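The short story tent at Farnosstead filled up twenty minutes before Widad Akl was due on stage, and people were still squeezing in along the back wall when she started reading. What a way to open a festival!

Akl read from *Sleiman*, her new collection, and she read it beautifully – slowly, with long pauses, as if she'd only just found the sentences. The title story follows a ferry clerk who rewrites passengers' letters, and it had the whole tent laughing before it broke our hearts.
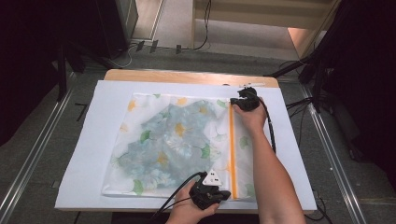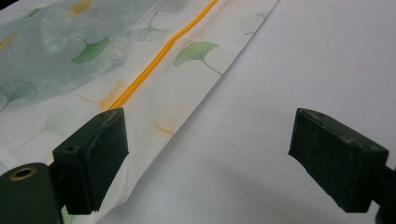
*A printed plastic bag with an orange zipper strip, in both pictures.*

Fasil Birhane came next with a chapter from *Jolen*, a novel he has been working on for years (the first draft ran to 2278 pages, and he swears he misses every one he cut). His dialogue is a joy. Two sisters argue over a goat for most of the chapter and I could have listened all night.

The Farnosstead story prize drew 277 entries this year, and 40 of them made the longlist. I've read a dozen so far and already have three favorites. Entries are capped at 3000 words, and the winner will be announced in September.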